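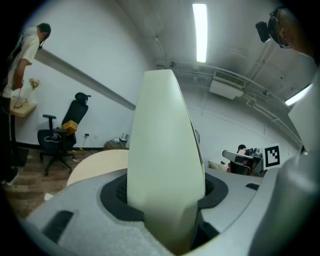

The finger of the gripper, with the room and the round table behind it.

Review: Jater two-finger gripper kit

31 October 2019

The question I get most from readers is whether a machine can do the tidying up yet. The short answer is no. The longer answer depends on how much you are willing to pay and how much tidying you call enough, so I spent 14 days with the Jater gripper kit trying to find out.

Jater sells the gripper on its own, without an arm. You can hold it and use it by hand, or bolt it to an arm you already own. The kit costs $800 before tax. An adaptor plate for the Strickland arm is extra, and mine took until the second week to arrive from the distributor, Gristbridge.

Build quality is good. The finger is cream-white, tall and tapered, with a rounded tip, and it sits in a thick black rubber collar. The grey housing has a matte finish with a slight texture to it. I had no trouble keeping hold of it, though my forearm was sore after a long session.

I set it four chores: picking up socks, clearing mugs, putting paperbacks back on a shelf and wiping a counter.

Socks were the best of the lot. On the Strickland arm it got 14 out of 20 into the basket without help. The misses were mostly dark socks lying flat, where the tip slid over the top and closed on air.

Mugs were mixed. By hand I could lift a mug by the rim or the handle with no fuss. The arm managed the rim only, and slowly — a mug took it three minutes from table to sink. I would not give it anything with a stem.

Paperbacks were a failure. It can pinch a spine well enough, but it can't make a gap between two books, and it knocked over the row on my Cesimholm bookcase every time I tried.

Wiping was passable with a folded cloth. It missed the corners and pushed crumbs onto the floor, much as my kids do.

The software is the weak part. Setup took some 3 hours, the manual skips the calibration step, and the program lost its settings twice. Gristbridge answered my email the next day and was polite about it. A new version is promised for January.

For a small workshop moving the same part from the same tray all day, I think the kit is worth a look now. For a house it is a hobby. The collar unclips for cleaning, which I was glad of after the crumbs, and spare collars are sold in pairs.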